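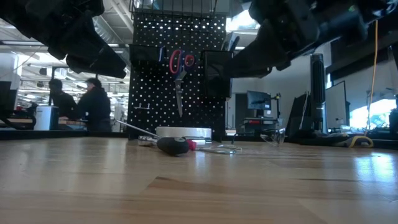
*Bench pegboard, scissors hanging in the middle, screwdriver and safety glasses still out.*

**Subject:** Re: [bench] Pegboard layout, second pass
**Date:** 05/12/2018

Dirceu Barbosa wrote:

> I moved the pegboard to the back of the bench so it stands between the two tables. Before anyone buys more hooks, can we agree on what hangs and what goes in a bin? My preference is to hang everything with a handle. I would also like to know if the basket on top is for tools or for consumables, as I have found both in it. The Tastmont catalog has a set of 39 hooks, but I don't think we need anywhere near that many.
>
> Also, tape. Please choose a place for tape.

Replies in order.

**Position.** The back edge is fine. A standing board takes less depth than the Karppinen drawer unit did, and the front of the bench stays clear for work. My one request is that it be clamped. Pulling a tool off a hook with one hand puts a forward load on the top of the panel, and the basket adds to that. Two small clamps on the foot will do.

**What hangs.** Agreed on handles, with one condition: metal end down, every time. The scissors already hang this way, red loops up and blades toward the table, and they come off the hook without anyone touching an edge. The screwdriver should follow the same rule. It needs a ring holder, as a plain hook will not grip the shaft. Eteck sells one that fits our hole spacing. I have not tested it with the thicker handles.

**Bins.** The two black bins stay on the left and right sides. I suggest:

- Left bin: pens, markers, the short steel rule.
- Right bin: hex keys and driver bits, in their cases.
- Neither bin: loose screws. They end up under everything else and the bin has to come off the board to get them out.

**Basket.** Consumables only. Cable ties, wipes, spare blades in their sleeve. Nothing over 715 grams in total, packaging included. That figure is mine, taken with a kitchen scale and the board unclamped — it can go up once the clamps are on.

**Safety glasses.** These have no place yet, and they should not live on the tabletop. Lenses scratch on wood grit and the glossy finish does not change that. A wide hook at the end of the panel would work, or a soft pouch. I prefer the pouch.

**Tape and hardware.** A roll lying flat takes up more bench than it should, and the center hole is large enough to go over a peg. One long peg, low on the panel, tape only. Hardware should stay in its clear packaging until the job starts, then go into a shallow tray.
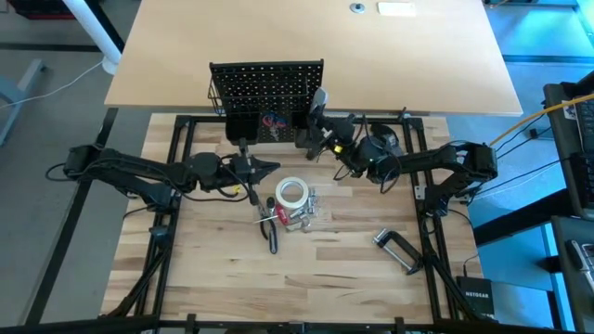

## Before the next order

1. Clamp the foot of the panel and check for wobble with the basket full.
2. Fit the ring holder and the tape peg.
3. Put a strip of label under each hook. The Brandcombe labels peel off after a few weeks, so use the cloth type.
4. Order 15 hooks in the short length. If we run out, we can order again.

Dirceu, if you have the hole spacing written down from the first board, please send it. I measured center to center on the new panel but would like a second number before paying for holders that can't be returned.

I can do items 1 and 3 this week. Item 2 depends on delivery.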